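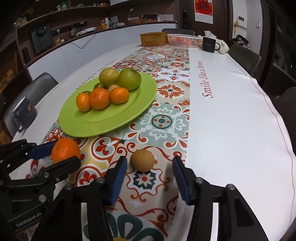

Can you teach a homemade arm to put fruit on a plate without a force sensor?

Most of the time you can, as long as the fruit is firm and somebody has shown it plenty of good grabs first.

That was my project for the spring robotics elective at Misley, and this is the write-up. I called the arm Skanitz after the town on the side of the box I kept its parts in. The arm got built in the shared workshop at Clidville, where I have a shelf and a corner of a bench, and the teaching part all happened at home on the dining table with two hand-held grippers.

The idea is pretty simple. You hold the grippers and do the job yourself, over and over, and each one has a camera that sees what the fingers are doing. Later you train a small model on all those recordings and it tries to do the same thing with the arm. I picked fruit because I wanted things that were cheap and round and a bit annoying (and you can eat them after!). Oranges, apples, limes, longans, small green tomatoes. The green plate was the target.

I started in February and thought the recording would take a weekend. Ha. My first tries were way too fast. I'd swoop in, grab an orange, drop it on the plate and feel great, and then I'd play it back and half of it was blur. So I slowed down to what felt like a silly speed and started every grab with the fingers wide open, one on either side of the fruit, with a little pause before closing. The pause helped more than anything else I changed all semester. The model needs to see the moment you decide to squeeze, I think, although I never tested that on its own.

Oranges were easy. They're big, the skin has some grip to it, and if you're off center they kind of roll into place. Longans were the worst. They're so small that the fingers are nearly shut by the time they touch anything, and if one pad gets there first the thing shoots off toward the edge of the table. I spent one whole evening picking longans up off the floor.

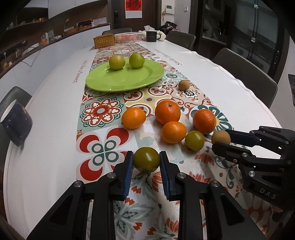

The tomatoes surprised me. I figured they'd be the ones to get squashed, but the hard green kind hold up fine. The trouble was in the color. On the plate, a green tomato and a lime look almost the same to the model, and both of them look a lot like the plate. It would sometimes go for the plate rim and squeeze that -- very confidently, too. Swapping in a different plate would probably fix it, but I'd already recorded so much by then that I left it alone.

I also left the patterned runner on the table. My project partner for the first half (we split up the work later, no hard feelings) wanted plain white so the fruit would stand out. I liked the idea of the arm coping with a normal table with mugs and baskets at the end of it. I still don't know who was right.

All together I made 691 recordings. After throwing out the blurry ones, the dropped ones and the ones where my sleeve was in the way, 295 were left. That stung a little.

For the final test I bolted Skanitz to a board, carried it home from Clidville and clamped it to the table. With oranges it got the fruit onto the plate in some 80 percent of tries. Apples were close to that. Longans I'd rather not talk about, but the full table is in the appendix.

If I get to keep going, I want softer pads on the arm's own fingers. The ones I cut from a rubber mat are too stiff and they slip on anything waxy. There's a roll of better stuff at the Penry surplus store that I keep meaning to go back for. I'd also redo the shoulder bracket, which I printed too thin. It flexes when the arm reaches for the far side of the plate, so the fingers end up low, and right now I've got it held steady with a hose clamp and a folded piece of cardboard.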